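The Oval Table

Greer Innes had been told there would be a proper workbench, and there was, but everyone at Lilto used the oval one.
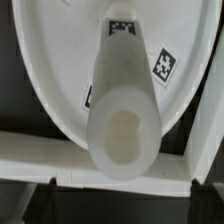

She loved it straight away. It was big and white and had a lovely fat rim you could rest your wrists on, and when you stood at the narrow end with the blinds half open it looked like a pond that had frozen over in the night. She said so to Niall Buchanan, who had been there longest and was eating toast.

"Just don't put your tea on it," said Niall.

The job for January was tubes. There were 18 of them in the crate from Ullier, packed in straw of all things, and every one had to be stood up, looked down, looked through and written up before the Sima people came to collect. Greer had spent her last job doing invoices in a room with no windows. Now she was being paid to hold milky tubes up to the light! She rang her mum at lunch to tell her.

"What are they for?" asked her mum.

"Lamps, I think. Or the bit inside lamps. Lorraine knows."

Lorraine Treloar did know, and told her at length, with drawings on the back of a delivery docket. They were for the old theatre at Predar, where the foyer had once been lit by a great hanging cluster of the things, 1,361 of them, all different, made by a family who never wrote anything down. Most had gone when the roof came in. What was left had been wrapped in curtains and put in a shed, and then somebody's granddaughter had opened the shed.

"Nobody ever made two the same?" said Greer.

"Have a look down the end of one," said Lorraine, "and you tell me."

So Greer looked. She looked down the end of the first one for so long that Niall came over to see whether she'd found a spider. The lip was thick and smooth, but inside it the edge wandered about, in and out, like the coastline of a very small country. The next one was another country altogether. She got the coloured pencils out of her bag (she had always carried coloured pencils, even at invoices) and started drawing the openings in the margins of the record sheets, where there was supposed to be a number and a tick.

By four o'clock she had done nine, and had named them all.

"You've called this one Tasmania," said Lorraine, turning the sheet around.

"It's got the pointy bottom."

"And this one's Sheena Rutherford."

"She was my netball coach. It's the chin."

Lorraine put on her other glasses. She went down the whole page with her finger, then fetched a tin from the shelf over the sink and took out a photograph, brown and curling, of a woman in an apron with a long pale tube across her knees. There was pencil writing on the back. Greer had to tilt it to the window.

Sorcha Dow, it said, and under that, in the same hand, a column of little wobbly ovals, each one with a word beside it. Goose. Uncle. Harbour. Bad Potato.

"I've had that for years," said Lorraine. "I thought she was doodling."

Greer was already reaching for the next tube. She set it down on the white table as gently as she could manage with her hands going like that, bent her knees, shut one eye and looked in. Then she looked at the photograph, and back again.

"Niall!" she called. "Niall, leave the toast, come and see! I've got the Goose!"

He came, and brought the toast with him, and Lorraine held the lamp while they all took turns. It had a beak and everything. They stayed until the cleaner turned the hall lights off, and by then they had Uncle as well, and were fairly sure about Harbour.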